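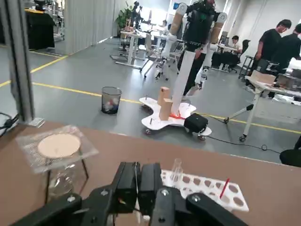 Figure 1. Gripper over the bench, wire stand to the left and test tube rack to the right.

Unit 7: Rules for robots at the lab bench, and how far to trust them

Most of you have now read the Cumis bench code, or at least the summary page. It is tidy and confident, and it leaves out a good deal. These notes go through the parts that matter for glassware handling and point out where I think the wording is weaker than it looks. Bring your own marked-up copy to the tutorial.

Start with clause two, which says the working area must be "clearly defined". By what? A yellow line on the floor is a definition of sorts, but it only works if everyone in the room has agreed on what it means. In an open workspace people stand at other desks with their backs to the arm, thinking about their own work. A line does nothing for them. If you are writing a procedure, say who may cross, when, and what state the arm has to be in first. If you can't say that in two sentences, you don't have a rule yet.

The same goes for "keep the surface clear of unnecessary items". I have never met anyone who thought their own items were unnecessary. Write a list of what belongs on the table for the task and have a second person check it.

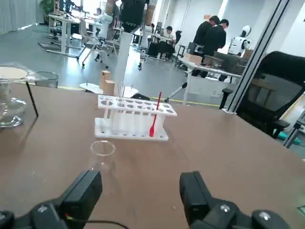
Notes by Golnar Rahimi, with corrections from Hadi Semaan

Glass and detection

Clear glass on a brown surface is hard to see, for people and for cameras. A small beaker in front of a rack can nearly vanish except for its rim. The code deals with this in one line: "the operator shall confirm that objects are detected". Detected once, or before every move? Hoi-yan Tu asked the drafting group exactly this in March and was told it was "up to the site". That is an honest answer, but it means the clause can't be audited, and you should say so in your assignment.

My advice is to confirm before each approach to glass, and again after anyone has touched the table. Yes, it slows things down. People complain about the delay until the first breakage.

Speed and force

The Hestum guide we use alongside the code sets a limit of 300 millimetres per second for moves over glassware. I have asked where the number came from and have not been given a test report. It may be a perfectly good number. Treat it as a starting point, and check it against your own gripper, your own rack and the way your tubes sit in their holes. A slow arm with a badly set grip will still crack a tube.

Before the first run, work through these in order.

1. Check that every item on your list is on the table, and that nothing else is. An empty bin counts as an item.

2. Trace each cable from the arm base to where it leaves the table. Cables near a rack deserve a second look, as the code mentions them only under "housekeeping", as if they were dust.
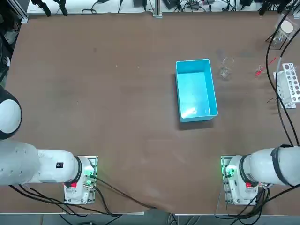

3. Find the stop control and put your hand to it without looking down. Rostam Shirazi times his students on this and fails up to nine in a class, which tells you how much a signed training sheet is worth.

4. Don't read a green light as permission. Look up what it means in the manual for your own arm, write that down, and tape it where the operator can read it.

5. Run the full path with the gripper open and no glass in the rack. Then put the glass in and run it again at low speed.

6. If there is a hot plate on the table, treat it as hot until you have checked. The code has no clause on heat at all — a strange gap in a document meant for laboratories.
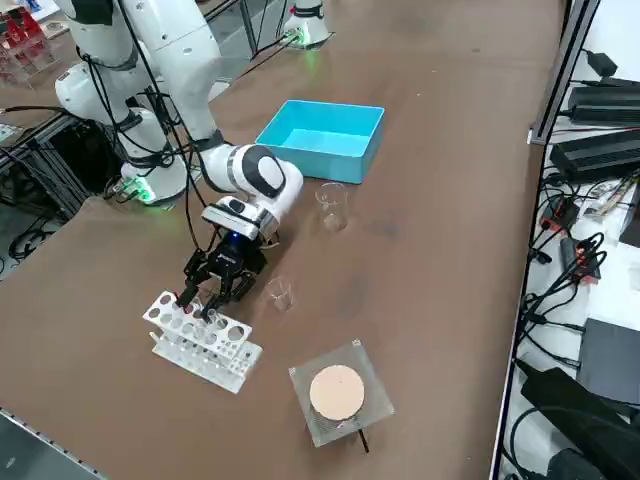

Figure 2. Fingers open above the tubes. Note the hot plate and the two beakers within the same working area.

For the tutorial

Trudy Fairweather will take the session. Pick one clause and rewrite it so that two strangers would apply it the same way. Keep it under 15 lines. Marks come off for "appropriate", "adequate" and "as required", unless you can defend the word out loud.

Background reading is the Khosravi chapter on shared workspaces and the Amero incident summaries. Read the summaries with some care, as they were written by the people who had the incidents.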